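# Wrist-view rendering package (Fornero) – member evaluations

**Forum: Procurement and Tools / Simulation**

---

**gaillard_lab_admin** wrote:

Members of the purchasing group have asked for an open thread on the Fornero rendering package before the April renewal. Our laboratory, Gaillard, holds a trial license, and I have been asked to post our findings. Replies from other license holders are welcome. Please keep them to the product itself; questions on pricing tiers should go to the vendor.

The package supplies tabletop environments for a two-finger gripper, a library of household objects, a set of interchangeable table surfaces, and rendered views from cameras mounted near the wrist. Our trial covers 18 object models and 11 surfaces. We were interested mainly in small, flat items, which our present tool handles poorly.

The mousetrap model is the one our staff used most. It is a fair test of thin geometry: a flat board, a wire bail, and very little height to grasp.

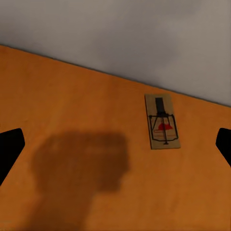

## Findings to date

1. **Object geometry.** Acceptable. The wire parts of the mousetrap hold their shape at working distance, and the red mouse printed on the board remains recognizable. The finer printed lines around it do not resolve into anything legible. We do not regard this as a fault for grasp training, but groups working on label reading should take note.
2. **Shadows.** Soft and plausible on the plain brown table. The arm throws a broad shadow beside the object, and we consider this a real improvement over our present tool.
3. **Surface library.** Mixed. See my second post.
4. **Documentation.** Incomplete. The chapter on camera placement refers to a table of offsets that is missing from our copy.

---

**Jaretti_Systems** wrote:

We thank Gaillard for opening the thread. Our group completed an evaluation of the same package and reached a less favorable view on item 2. The shadows are attractive, but on our machines they were the most expensive part of each render. With shadows enabled, a batch of 600 views occupied a workstation for an entire night. We would ask that rendering cost be recorded alongside appearance, as the two cannot sensibly be judged apart.

We have no disagreement on item 4. Our copy lacks the same table.

---

**gaillard_lab_admin** wrote:

The point on cost is accepted, and I will add it to the summary. Our own batches were small and we did not time them.

On the surface library, our concern is with the patterned tables. The tumbling-block surface is supplied for robustness testing, and in principle it is a sensible inclusion. A policy trained only over plain tabletops tends to fail on anything busy. In practice, the texture is soft at close range. The boundaries between the brown and beige tiles blur, and under even lighting the fingers cast no strong shadow to help a depth estimate. We asked the vendor whether a sharper version could be supplied and were told that the request had been logged. 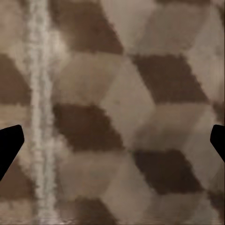

Valentin Arnaud considers that the softness should be left as it is. In his view a blurred texture is closer to what an inexpensive wrist camera delivers, and a sharper one would flatter the trained policy and lead to disappointment on hardware. He recommends that members wishing for crisp edges pay for a real calibration target and leave the surface library alone.

---

**gotach_robotics** wrote:

Gotach does not share that position. If blur is wanted, it should be a setting. A texture that arrives already softened cannot be corrected by the user, whereas a sharp one can be degraded in one line of code. We raised the same matter with the vendor during our own trial and consider it the principal defect of the package.

We also wish to comment on camera placement, which the opening post mentions only in connection with the manual. The default presets deserve a warning of their own.

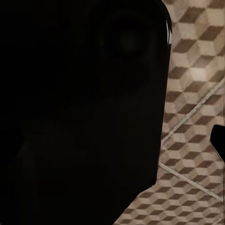 Camera placement matters more to our work than any texture, and we would advise members to review every preset before committing to a large batch. Ours is a grasping task in which the target must remain visible during approach. A viewpoint this near to the gripper gives most of the image to one black finger, with the patterned surface left to a band on the right and only a small dark tip showing at the far side. Such a view may have some value as an occlusion case, but we would not accept it unmarked in a training set. We recommend a visibility check on each camera, with rejected views stored separately.

---

**Jaretti_Systems** wrote:

We support the visibility check. We do not support rejection by default. Real wrist cameras are obstructed for much of a grasp, and a training set from which all such views have been removed will not represent the task. Our preference is for a tag on each view – visible, partly visible, obstructed – with the decision left to the user.

---

**gotach_robotics** wrote:

A tag would be acceptable to us, provided it is written at render time. Tagging afterward by hand is not practical at the volumes Jaretti describes.

---

**tolbert_m** wrote:

Could someone confirm whether the object library and the surface library can be licensed separately? Our department already owns suitable object models and would have little use for the remainder.

---

**gaillard_lab_admin** wrote:

They cannot at present. The trial terms treat them as one item.

I have drafted the following summary for the renewal file. Corrections should be posted here by 10 Apr 2024.

- Object models: satisfactory, including thin wire parts.
- Shadows: good appearance, high rendering cost (Jaretti).
- Patterned surfaces: soft at close range. Opinion divided; Gotach requests a sharp version, Mr. Arnaud opposes.
- Camera presets: review before use. Visibility tag requested at render time.
- Manual: offset table missing from at least two copies.
- Recommendation: renew for 3 months only, pending the vendor's reply on the tag and the manual.

---

**gotach_robotics** wrote:

One correction. The offset table is missing from our copy also, so the entry should read three.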